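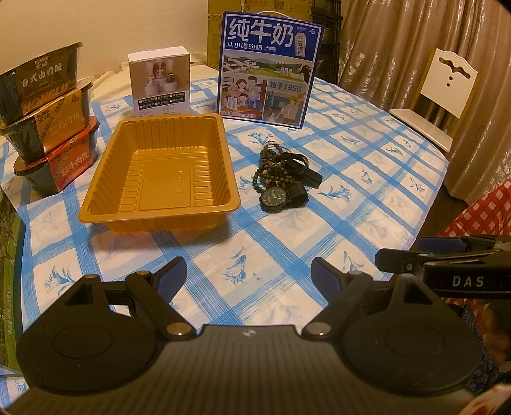

*Two grippers over the table: an empty tray, three packaged rice meals, a carton of milk and a small heap of accessories.*

**Palden passes 3,932 tabletop recordings**

I spent Monday morning with the Palden crew in Dredby, and I have never paid so much attention to a tray in my life! Palden is the project Bremavmont started to collect examples of everyday tidying, the sort of thing you do while thinking about something else. People pick things up with hand-held grippers, put them down someplace sensible, and every go gets saved for a learning system to study later. The count stood at 3,932 when I walked in.

The tables are set up like somebody's home, which I loved. Mine had a blue plaid cloth with little flowers on it, and enough stuff to keep you busy: the rice meals in their printed sleeves, a tall blue milk carton with a handle, a wristwatch next to a coil of dark beads. I got a turn with the grippers (they let me have 3 tries, very generous) and went straight for the beads. Big mistake. Anything that slides around is a lot harder when you don't have fingertips, and my second try ended with me muttering at a bracelet.

My tries won't go in the pile, in case you were worried about the robots.

The crew told me they change the objects often and don't script the order. If you want to start with the milk, start with the milk. They'd like the recordings to be a bit messy, with different hands and different habits, so a slow, fussy pickup is as welcome as a quick one. The ones they toss are mostly where someone stopped halfway to chat (guilty again).

Next up is a batch of 400 recordings on packaged food alone, planned for September. Ametepe, which is building the learning side, gets that batch first and will try it out on its own arm before anyone decides what to record after that. I asked if I could come back and watch. They said yes, as long as I leave the beads alone.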